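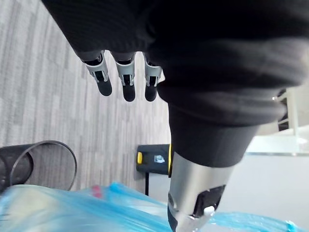 Friday, 3 pm. Glue trials, carried on from July.

Batch 11 of the Folitz hide glue soaked overnight and brought up slowly in the water jacket. Held at 60 degrees, skimmed once. Thinner than batch 10 off the brush, so I cut the water back by 3 ml for the second pot. Weight of the full pot with lid 355 g.

Test joints are beech on beech, edge to edge, planed the same morning. Half sized with thin glue first, half left bare. Rubbed joints, no cramps. The Masri liquid glue went on the remaining blanks straight from the bottle – it skins over quickly near the window, so work at the far bench.
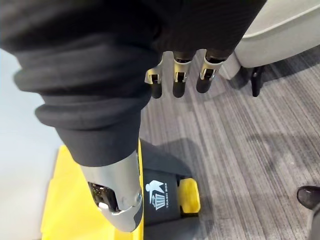 Does sizing the edge help on beech? On end grain it does, but on these long-grain edges the sized and bare joints broke at the same load, and mostly in the wood.

Best result so far is 87 kg on the lever rig, bare edge, second pot. The Masri joints are not to be loaded before Monday.

Rig pivot wants grease. The Ninura scale drifts when first switched on – leave it ten minutes, then zero it. Jellulik have not answered about the finer pearl grade. Remaining blanks are on the top shelf, marked in pencil on the end.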